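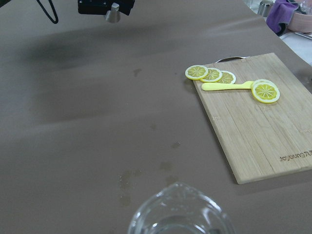
**Sonntag, festes Shampoo, Ansatz 6**

So, nächster Versuch, und diesmal schreibe ich gleich mit, bevor ich wieder die Hälfte vergesse. Ansatz 5 war ja ganz hübsch anzusehen, hat aber beim Ausformen an den Kanten gebröselt wie ein alter Keks. Mein Verdacht: zu wenig Fettphase, und das Tensid war zu grob. Also habe ich das SCI vorher durch die Kaffeemühle gejagt (mit Maske! bitte wirklich mit Maske, das Zeug kratzt sonst den ganzen Abend im Hals) und den Anteil Kakaobutter hochgenommen.

Gesamtmenge 137 g, das reicht für zwei Stücke in der kleinen runden Form. Geändert gegenüber letztem Mal:

- Kakaobutter: mehr, dafür Brokkolisamenöl nur noch die Hälfte
- Cetylalkohol: unverändert
- Duft: Karam, 4 Tropfen pro Stück
- Maisstärke raus, weiße Tonerde rein

Beim Schmelzen im Wasserbad wurde die Masse zäh wie Kaugummi, und ich hatte schon die Befürchtung, dass ich wieder Klumpen kneten darf. Dann doch noch einen Teelöffel Hydrolat dazu, Deckel drauf, zehn Minuten in Ruhe gelassen, und auf einmal ging es. Merken: nicht ständig rühren, das Tensid braucht einfach Zeit.
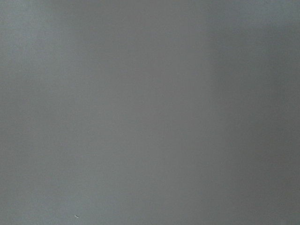 Aus der Runde kam dazu gleich die Gegenrede, dass das Hydrolat genau der Grund für die weichen Stücke vom letzten Monat war und man die Masse lieber heißer fahren sollte, statt Wasser reinzukippen. Außerdem sei die Tonerde im Haar „wie Trockenshampoo, das nicht mehr rausgeht“. Hm. Beim ersten Punkt gebe ich nach, beim zweiten will ich es erst selber auf dem Kopf haben. Bei dunklen Haaren kann ich mir das schon vorstellen, bei meinen sieht man es vermutlich nicht mal.

Geruch direkt nach dem Pressen: sehr viel Karam und sehr wenig von allem anderen. Ich mag den Duft ja, aber im Bad hängt er dann tagelang. Beim nächsten Mal nur die Hälfte, und vielleicht ein bisschen Lavendel dazu. Der von Famstead steht noch angebrochen im Regal, der müsste eh mal weg.
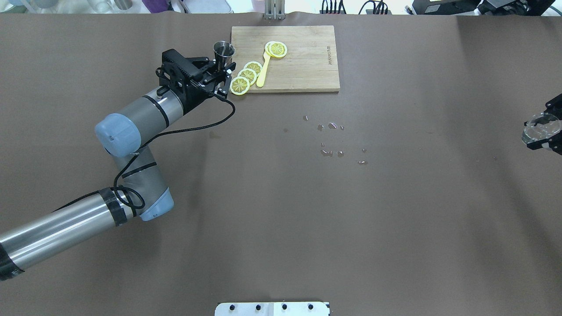

*Greifer an der linken Seite des Holzbretts.*

Noch was zur Presse: Das Angebot von Arnon ist da, 3.199 Euro für die Handhebelpresse mit zwei Stempeln. Uff. Schön wäre sie, klar, und die Stücke würden endlich gleich dick. Für ein paar Runden im Monat ist mir das aber zu viel Geld, solange wir mit der Form und einem kräftigen Daumen auch zu was Brauchbarem kommen. Wenn Bedismont wirklich die Gästestücke für die Zimmer haben will, reden wir neu. Bis dahin bleibt das Angebot im Ordner.

pH habe ich in der zehnprozentigen Lösung gemessen, liegt sauber im leicht sauren Bereich, da musste ich nichts nachstellen. Schaumtest im Becherglas: feiner, cremiger Schaum, fällt langsamer zusammen als bei Ansatz 5. Das gefällt mir richtig gut! An der Hand fühlt es sich hinterher ein wenig stumpf an, das könnte die Tonerde sein oder einfach unser Leitungswasser.

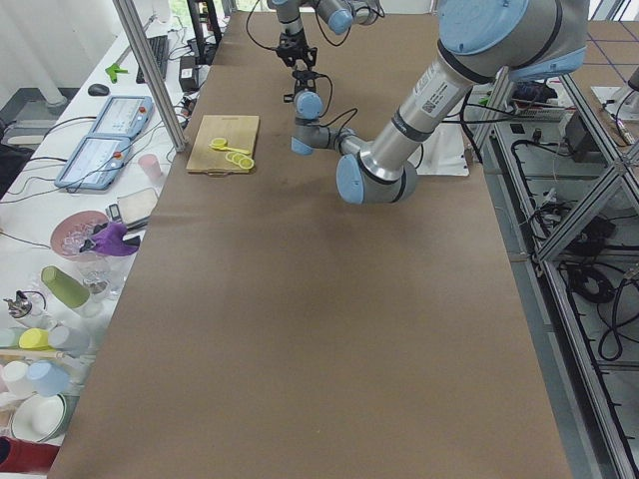
Die saure Rinse müsste das eigentlich auffangen, ich rühre mir morgen eine kleine Flasche mit Apfelessig an und teste beides zusammen. Erst eine Kopfhälfte mit, eine ohne, dann weiß ich mehr (und sehe einen Tag lang komisch aus, egal).

Trocknen: beide Stücke liegen auf dem Gitter, nicht im Schrank, nicht auf der Heizung. Bitte nicht anfassen, auch nicht „nur mal kurz drücken“, ich sehe die Fingerabdrücke!

Offen:

- Ansatz 7 ohne Hydrolat, Masse heißer
- Duft halbieren
- bei Bedismont nachfragen, welche Größe sie überhaupt wollen
- Kakaobutter nachbestellen, der Rest reicht nicht mehr für einen vollen Ansatz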